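ニリヴァリ公開実演

ニリヴァリ公開実演(ニリヴァリこうかいじつえん、Nilivari Open Demonstration)は、屋内移動ロボット向けの航行ソフトウェア「ニリヴァリ」(Nilivari)の一般公開行事である。開発元のソマー(Somer)が毎年4月に開催する。

概要
ニリヴァリは、住宅の室内を模したシミュレーション環境で経路計画と物体探索を学習させるソフトウェアである。設計はケビン・アルバラード、評価手法はナヒード・タノリが担当した。公開実演では学習済みの方策を仮想の住戸で動作させ、画面出力を来場者に公開する。初回の来場者は62人であった。

実演の構成
実演は午前と午後に分かれ、それぞれ3部からなる。第1部では環境の生成手順、第2部では目標物の指定と探索、第3部では失敗例の分析を扱う。使用する住戸は1,000件の間取りデータから選ばれ、家具の配置は部ごとに変更される。描画にはロドリゲス(Rodrigues)社の計算機が用いられる。

第2部の課題
寝室を対象とする課題では、ベッドや棚などの大型家具を手がかりに部屋の種別を推定し、その後に小物の探索へ移る。描画の解像度は処理速度を優先して低く抑えられており、家具の輪郭や壁際には粗さが残る。

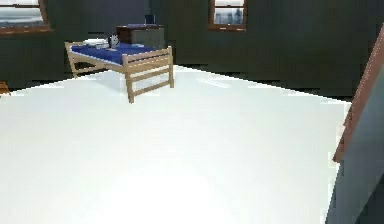
探索の試行は1課題につき100回を上限とし、上限に達した場合は失敗として記録される。衝突回数と移動距離も同時に集計され、結果は評価用ツール「プリケント」(Prikent)の形式で保存される。来場者は終了後に記録を閲覧できるが、学習済みの方策は配布の対象に含まれない。

関連項目
移動ロボット
経路計画
シミュレーション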